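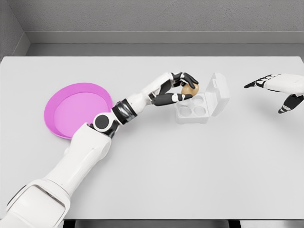

4.2 仿真环境中的手部控制器比较

本节比较三种手部控制器在易碎物体放置任务上的表现。任务为“装蛋”:机器人用一只手取起鸡蛋,放入一个四格蛋盒的指定格位,另一只手在桌面另一侧待命,不参与抓取。全部试验均在仿真中完成,场景布置如图1所示。

图1 装蛋任务的仿真场景。白色双臂人形机器人的一只手捏住鸡蛋,位于打开的四格蛋盒附近;左侧为粉红色圆盘。

4.2.1 任务设置

每次试验开始时,蛋盒盖已打开,四个格位全部为空。鸡蛋的起始位置在圆盘内随机采样,蛋盒的位置和朝向在桌面中部小范围内随机扰动。桌面和墙面采用单一浅色材质,不放置干扰物。我们在前期试验中用过带木纹的桌面,视觉编码器对纹理方向较敏感,三种控制器的排序没有变化,但方差明显变大,因此正式试验沿用浅色桌面。

鸡蛋按刚体建模,不模拟蛋壳破裂。作为替代,我们记录每一步的指尖法向接触力,任一指尖的力超过阈值即判为“压碎”,该次试验立即终止。阈值的选取参考了Sekeck手指模块的标定数据,并按较保守的一侧取整。放置成功的判据有两条:鸡蛋底部落入目标格位,且松手后鸡蛋静止不动。鸡蛋落在格位之间的隔脊上,即使没有滚出蛋盒,也按失败处理。

4.2.2 待比较的控制器

(1)位置控制器。手指按预先录制的闭合轨迹运动,到达设定关节角后保持。该控制器不使用触觉信号,作为基线。

(2)阻抗控制器。沿用Drerner手部软件包的默认结构,只重新整定了拇指与食指的刚度。拇指从下方托住鸡蛋,其余手指从上方弯曲包络,拇指刚度低于上方手指。整定工作由第二作者Fermín Gallardo完成,用了不到两天。

(3)学习控制器。策略网络以两路相机图像、关节角和指尖力为输入,输出手指目标角增量。训练数据为遥操作演示,共3,503条,在Gravham平台上采集。其中有一部分演示的松手动作过快,鸡蛋在格位上方一段距离就被放开,我们没有剔除这些数据。

三种控制器共用同一个手臂规划器,手臂轨迹的差别只来自随机初始条件。手臂末端在蛋盒上方停顿一次,然后竖直下降。下降高度对三者相同。

4.2.3 结果

每种控制器各进行626次试验,三者使用同一组随机种子。位置控制器的失败集中在取蛋阶段。鸡蛋长轴与手掌方向接近平行时,预录轨迹往往使上方手指先接触鸡蛋的一端,鸡蛋随之转动并从拇指一侧滑出。长轴与手掌垂直时,这种情况很少出现。

阻抗控制器在取蛋阶段最稳定。它的失败多数发生在放置阶段,表现为拇指抽出时碰到相邻格位的边缘。蛋盒的格位较浅,拇指又必须从鸡蛋下方撤出,留给它的空间有限。我们试过把手腕侧倾后再松手,碰撞减少,但鸡蛋落点的偏差变大,两项相抵,总成功率几乎不变。

学习控制器的成功率最高,比阻抗控制器高19个百分点,差距主要来自放置阶段。它在松手前会先将鸡蛋轻靠在格位内壁上,再依次放开上方手指,这一动作在演示数据中并不常见。它的压碎次数也是三者中最多的,共55次,其中绝大部分出现在鸡蛋已接触格位底部而手臂仍在下降的时候。阻抗控制器在同样的情形下能够退让。

按目标格位分别统计,靠近盒盖铰链的两个格位对三种控制器都更难。打开的盒盖限制了手指张开的方向,松手时指背容易与盒盖相碰。位置控制器对此尤其敏感,学习控制器受到的影响较小。

4.2.4 相机位置的影响

学习控制器默认使用头部相机和腕部相机。去掉腕部相机后,取蛋阶段基本不受影响,放置阶段的成功率下降。去掉头部相机则相反,取蛋阶段出现较多漏抓,进入放置阶段的试验仍能较好地完成。头部相机在放置时常被前臂和手背遮挡,蛋盒靠近手的一侧难以看清,我们认为这是腕部相机在该阶段更重要的主要原因。

将头部相机上移并略微前倾可以缓解遮挡,但圆盘会有一部分移出视野。本文没有对相机位姿做系统的搜索。

4.2.5 局限

上述结论仅限于仿真。接触模型中的摩擦系数取固定值,而真实鸡蛋表面的摩擦随温度和表面水汽变化,取自冷藏室的鸡蛋差别会更大。以接触力阈值代替破裂模型,也忽略了受力位置的影响,鸡蛋两端与中部能承受的力不同。此外,另一只手在全部试验中均未使用。若用它扶住蛋盒,拇指碰撞格位边缘造成的蛋盒移位可能会减少,第一作者Sabina Bednárik正在进行这一试验,计划于10月完成。

评论(4)

灰雀:请问三种控制器的控制频率一样吗?文中没找到。如果学习控制器的频率低,压碎次数多也许和策略本身关系不大。

Fermín Gallardo:底层频率相同,学习控制器的策略输出频率较低,中间做插值。您说的可能性我们没有排除,修订稿会补一组降频的阻抗控制器作对照。

Kazlauskienė:松手过快的那部分演示没有剔除,有没有试过剔除后重新训练?我们做杯子放置时,这类数据影响很大。

老韩:4.2.3只给了百分点的差值,希望附上每个格位的完整表格,不然很难和别的工作对照。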